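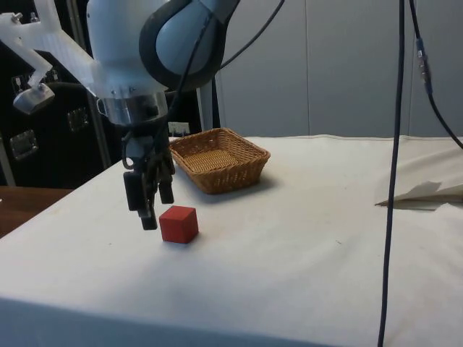

Sauces & Dips > Help

My peanut sauce keeps splitting

I make the Quiroga style one with coconut milk, dried chilies and a spoon of tamarind. Tastes great, then 10 minutes later there's oil all over the top. Am I boiling it too hard?

3 answers

Yep, turn it down! Mine went grainy until I kept it at a bare simmer and added the peanut butter last (4 tablespoons per can). A splash of warm water pulls it back together.

Which coconut milk? Pakel splits on me every time.

I kinda like the oil, just stir it.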